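Stultine Visitor Program: Progress Report to the Drerkport Regional Fund

Period covered: the second quarter of the grant, up to the end of March
Prepared by: Gintarė Rozīte, program office
For: Līga Kazlauskienė, grants desk

Where we are

The application promised that Stultine would become a place people travel to, and not only a place they drive past on the way to the coast. I said when I took over the file that I had doubts about this, and I still have them. The work is mostly on schedule. Whether the work is the right work is a separate question, and I come back to it below.

Guesthouse registrations for the quarter came to 308 overnight guests. The previous office would have called that a record, and on paper it is one. Before this grant, though, guesthouses were not asked to register anyone, so there is nothing to set the number against. I would ask the Fund not to quote it as growth.

Walking trail

The river trail is marked from the Stultine bus stop as far as the old ferry landing. The second half, from the landing to Vornow, is not. The landowner on the Vornow side agreed to access in conversation and then declined to sign. We have sent a revised letter and are waiting. I don't expect an answer before the planting season is over, and we have stopped printing the Vornow loop on the map handed out at the station.

The posts that did go in are holding up. The arrows on them are another matter. They were ordered in a pale gray that looked handsome in the catalog and is very hard to pick out against birch bark. Walkers have complained, and they are right. Repainting is in next quarter's plan and will come out of the maintenance line.

Guesthouses

Nine guesthouses have signed the hospitality standard, which was the target. Signing is easy. When I visited, two of them could not find their copy of it, and one owner believed it was a form about fire safety. The standard covers check-in hours, breakfast, linen and towels, and a posted price list. The price list is the part guests ask for most and the part owners like least.

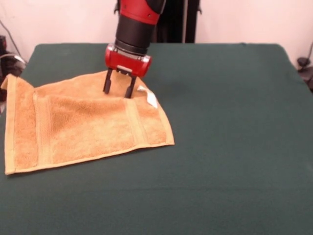 Tan terry towel on a green-covered table, with a red and black robot arm.

The hosts' training afternoon took place at the Drerkport hotel school. Turnout was fair. The session on writing to guests by email was useful and ran long. The session on "storytelling for small destinations" was given by an outside consultant, and I could not find anyone the next morning who had changed a single thing as a result. I recommend that we don't book it again. The same money would pay for a translator to go through the guesthouse web pages, several of which still tell English-speaking visitors that breakfast is "until possible."

Website and bookings

The new website is live at the Org address. It loads, the map works on a phone, and the bus times are correct as of March. The booking page is less happy. It sends a request to the owner, who then has to answer by hand, and some owners check their mail once a week. I sent a test request to every guesthouse at 9 in the morning. Replies trickled in over several days, and 2 never came at all.

The web contractor has suggested adding a chat function. I would like to see the existing messages answered first.

The newsletter list stands at 100 subscribers. Please read that with care, as it includes our own staff and most of the people who own the guesthouses.

Ferry weekend

The application describes a spring festival at the landing as the "anchor event" of the year. The ferry itself has no operating license at present. The operator is confident that it will be renewed in time, as he was last year. We have booked the musicians and the food stalls on terms that let us cancel, and have held back the printed posters until the license is in hand.

Spending

Spending is under plan, mainly through the unsigned Vornow section and the posters. I don't want that read as a saving. Most of it will be needed later, and the rest depends on one signature.

What I would ask the Fund to decide

First, whether the Vornow section can be replaced by a shorter return path on the Stultine side, should the landowner still refuse by summer. Second, whether the consultant's line can be moved to translation. Third, whether we may drop "visitor awareness" as an indicator. I have read the definition many times and can't say how it would be measured, or by whom.

The guest register sheets and receipts will follow by separate mail. The sheets from the upper village are late again and will be sent when we have them.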